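The "Screen-Free Summer" Pledge, Again
07/02/2026

The Skamstead library has brought back its summer pledge, and the flyer has been in our mailbox twice now. Families sign up, keep the kids off screens until dinner, and log their hours on a card. Last year 183 households in Skamstead and Lirnevmont signed. The flyer calls that a success. It does not say how many turned in a finished card, and when I asked at the front desk I was told the cards "weren't really collected that way."

I have no quarrel with less screen time. My own house could use it. What bothers me is the claim in bold print that children who took part "gained up to 3 months of reading progress." Gained compared to whom? Families who sign a reading pledge in June are, I would guess, families who were already reading in May. 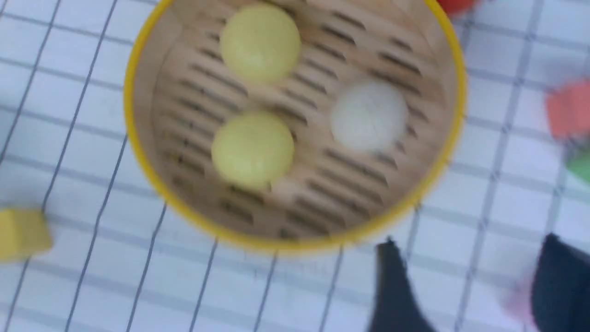 Then there is the starter kit. Wiegand, the toy store on the Pitau road, is selling a pledge box for families who want a "head start" -- the flyer carries the coupon on the back. I'm glad to see a local store do well. But a program whose whole point is that kids can get by with less should not open with a shopping trip. Ours have spent most of this week in the yard with a hose and a cracked bucket, and I have yet to hear a complaint about the lack of a kit.

The budget is another matter. The library listed $878 for printing and $769 for prizes. Prizes for what, if the cards aren't collected? That money would pay for longer evening hours in July, when the building is cool and half the kids in town are looking for somewhere to be. It closes at five.

If you signed last year and kept your card, I would like to hear how it went, good or bad. Drop a note in the newsletter box by the side door. Replies will run in the next issue, including any from the library -- they have been asked.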